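Startseite | Magazin | Essen & Alltag | Reise | Abo

Wir verwenden Cookies, um unser Angebot für Sie zu verbessern. Mit der weiteren Nutzung der Seite stimmen Sie dem zu. Einverstanden | Einstellungen

Die Schublade, der Kiosk und ich

Warum ich mein halbes Leben lang heimlich genascht habe und seit diesem Jahr damit aufhöre. Mit dem Heimlichen, meine ich.

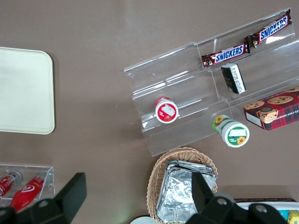
Angefangen hat es mit einer Schreibtischschublade. Unterste rechts, sie klemmte, und wer sie öffnen wollte, musste erst ein bisschen anheben und dann ruckeln, so dass es jedes Mal durchs ganze Großraumbüro schepperte. Ich arbeitete damals bei Boyer, einem Versandhaus für Gartenbedarf, und war für die Texte unter den Rosenscheren zuständig. Um halb vier schepperte es. Die Kolleginnen gegenüber schauten höflich auf ihre Bildschirme, und ich raschelte so leise, wie man mit Folie eben rascheln kann (also gar nicht leise!).

Ich habe in dieser Schublade alles gehabt, was man sich denken kann. Schokoriegel natürlich, Lakritz, Salzmandeln, einmal eine ganze Stollenhälfte in Alufolie, die bis in den Mai überlebte und dann sehr schnell wegmusste. Zu Hause ging es weiter: hinter den Kochbüchern, im Nähkasten, in der Manteltasche an der Garderobe. Ich wohnte zu der Zeit allein. Vor wem ich das Zeug eigentlich versteckt habe, ist mir bis heute nicht ganz klar.

Vermutlich vor meiner Kindheit. Bei uns gab es Süßes am Sonntag, nach dem Kaffee, aus einer Blechdose mit Pferdekutsche drauf, und zwar für jeden genau 2 Stück. Unter der Woche stand die Dose oben auf dem Küchenschrank, und ich wusste mit vier Jahren schon, welcher Stuhl am wenigsten wackelt. Das Versprechen, das diese Dose ausstrahlte, hat später kein Konfekt der Welt mehr eingelöst, auch das sündteure aus der Pralinenstube in Barasard nicht, für das ich mal extra mit dem Zug gefahren bin und das ich dann auf dem Bahnsteig bei Wind und mit kalten Fingern gegessen habe, die ganze Schachtel, mit einem Blick nach links und einem nach rechts.

Und dann ist da der Kiosk. Jeder Mensch, der gern nascht, hat einen Kiosk. Meiner heißt Hiltero und liegt an der Endhaltestelle, gleich neben dem Wendeplatz. Ich gehe da seit 18 Jahren hin. Früher habe ich immer noch etwas Vernünftiges dazugekauft, eine Zeitung oder Taschentücher, damit es nicht so aussieht, als wäre ich nur für den Nougatriegel durch den Regen gestapft. Ich besitze dadurch unfassbar viele Taschentücher.

Was sich geändert hat? In diesem Jahr saß ich, wie so viele, monatelang am Küchentisch und arbeitete von dort. Keine Schublade, kein Scheppern, keine Kolleginnen. Anfangs war das ein Fest, ich futterte mich quer durch den Vorrat. Irgendwann im Frühsommer merkte ich aber, dass mir etwas fehlte, und es dauerte eine Weile, bis ich darauf kam: die Pause. Der Riegel um halb vier war ja auch der Moment, in dem ich aus dem Fenster geschaut und fünf Minuten lang an keine einzige Rosenschere gedacht habe. Am Küchentisch aß ich nebenbei, mit einer Hand auf der Tastatur, und hinterher wusste ich oft nicht mal mehr, was es gewesen war. Krümel als einziger Beweis.

Also habe ich mir einen Teller genommen. Klingt albern, ich weiß! Einen richtigen Teller, aus dem guten Service von Idham, das sonst nur Weihnachten aus dem Schrank darf. Darauf kommt, worauf ich Lust habe, dazu Tee, und dann setze ich mich ans andere Ende des Tisches. Manchmal ist es ein Stück Marzipan, manchmal sind es Käsewürfel, und an trüben Tagen ist der Teller ziemlich voll. Ich esse weder mehr noch weniger als früher, glaube ich. Aber ich schmecke wieder was.

Beim Hiltero kaufe ich inzwischen übrigens keine Taschentücher mehr. Neulich habe ich einfach nur vier Nougatriegel auf den Tresen gelegt und bezahlt. Die Frau an der Kasse hat mir einen schönen Abend gewünscht, und den hatte ich dann auch.

Zuletzt aktualisiert: 31.12.20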